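Progress Report to the Westis Fund
Project: Good Practice for Household Handling Robots
Reporting period: April to July

Summary of progress

The second draft of the Kornby practice guide was completed in July and has been circulated to the two partner sites, Tusero and Vidal. The draft covers operator duties, workspace preparation, gripper inspection and the recording of faults. Work remains within the approved budget and scope.

Trial activity

The partner sites logged 3,322 handling attempts under the draft rules. Of these, 274 were stopped by the operator, and 186 of the stops were recorded with a complete fault note. The remaining notes lacked either the grip position or the item type. The form has been shortened in response, and both fields are now mandatory.

Revisions to the guide

Section 4, on contact with thin-edged items, has been rewritten. The earlier text set a single closing speed for all tableware, and operators at Vidal found it unsuitable for light items. 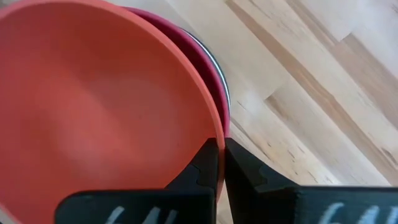
The revised section asks operators to confirm finger alignment before any closing command is given. It applies to single items and to groups stored together. Where bowls sit close against one another, as with the orange, pink and steel ones here, the operator must identify which rim lies between the fingers and record it before proceeding. Fingers must also carry a legible mark that matches the inspection log.

Next period

Tusero will test the revised Section 4 first, followed by Vidal. A third draft and a short training module will be submitted with the next report. No change to the payment schedule is requested.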